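Forel bimanual handling study: second progress report to the Zistmont fund
Period covered: January to March
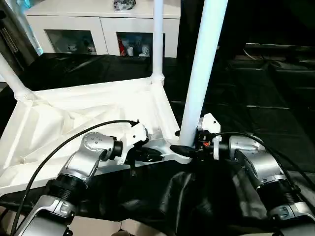
Work in this period concentrated on the second research question in the proposal, namely whether a two-arm policy trained on short corrective segments holds contact better than one trained on full demonstrations alone. The first question, on single-arm grasping, was closed in the previous report. The stand task was chosen as the main test because it requires the arms to do different things at once: the right gripper grasps the thick white pole at the point where it meets the ribbed base, while the left presses its fingers against the inner edge of the base. Neither contact is easy to score from joint positions, so all trials were scored from video by two project staff working separately. The black fabric under the stand was kept for every trial. It slides and folds under load, and a policy that relies on a fixed base position does poorly on it.

Data collected

The training set now stands at 954 full demonstrations, all recorded by teleoperation on the Bodnár cell. To these we added 179 corrective segments. A corrective segment begins when the operator takes over from the running policy and ends when both grippers are back in stable contact. Segments in which the operator released the pole entirely were discarded and are not included in the figure above.

Method

Two policies were trained with the same network and the same number of training steps. The baseline used the full demonstrations only. The second, referred to internally as Gandar, used the demonstrations and the corrective segments, with the segments sampled more often than their share of the data. Each trial started from a hand-placed stand position, and the same set of positions was used for both policies.

Results

Evaluation comprised 300 trials, divided equally between the two policies. Gandar lost contact at the left gripper less often than the baseline, and the difference was present at all starting positions. On the right gripper we found no clear difference. Both policies grasp the pole reliably once aligned, and the remaining errors come from the approach - mostly a wrist angle that is too shallow.

One result was unexpected. Raising the sampling weight of the corrective segments further made the left arm hesitant, with long pauses before first contact. We have returned to the lower weight and will report the comparison in full next time.

Problems and changes to plan

Cable routing on the left arm cost several working days. The loop to the gripper caught on the wrist at certain angles and was lengthened. Trials recorded before the change were repeated.

The planned force-sensing comparison has been moved to the next period. No change to the budget is requested.

Next period

Work will cover the force-sensing comparison, a second stand with a different base, and release of the scoring guide to Zistmont for comment.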